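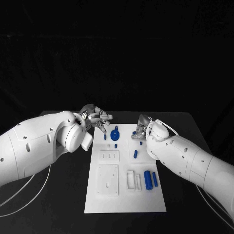 Two arms and one board of blue and white parts at the Pellano open day in Saltley. Photo: Anneliese Weidemann

I have visited many open days of automation companies, and most of them I forgot before I reached the parking lot. The one at Pellano, on the first Saturday of March, I still think about, and I want to explain why I believe other companies should copy it.

The usual demonstration is a kind of theater. A robot pours a drink or waves to the children, the visitors film it with their phones, and then everybody goes to eat sausages. I have nothing against sausages. But a person who works in assembly, as I did for 11 years at Divgate, learns from such a show only that the company has money for a show.

At Pellano they put a white board on a black table and let two arms work on it. On the board were pegs, cylinders, a small pulley and some holders, the sort of objects one could print in an afternoon. Behind it hung a black cloth. There was no music. Some visitors looked for one minute and walked on, and I understand them. I stayed for almost two hours.

What kept me there was the difficulty. A small peg standing upright is a very honest test for a mechanical hand. The fingers must come close without pushing it over, they must close around something thinner than themselves, and the peg must then arrive somewhere with the right angle. During my visit the hands dropped several pegs. One fell off the table and rolled under a chair, and the engineer, Henrik Ostermann, picked it up, put it back and told us it was the third time that morning. I liked him immediately.

My former colleagues say that a company must not show its failures to customers. I think they are mistaken. When I bought equipment for our line, I paid for one machine that had worked perfectly in the showroom and stopped 300 times in its first month with us. If I had seen it stop only once before signing, I would have asked better questions. A buyer can plan for a weakness he knows.

There is also the matter of the people whose jobs are discussed at such events. A young woman beside me, who packs pump parts on the night shift, asked if these hands would replace her. Mr. Ostermann answered that today she would be much faster, and that he could not promise her the same for ten years from now. It was not a comfortable answer. She thanked him for it, and they talked for a long time about gloves and small screws.

I would change one thing. The explanations were on a single sheet of paper near the door, printed too small, and many visitors never saw it. Please hang it beside the table next year, with the number of attempts and the number of drops written by hand.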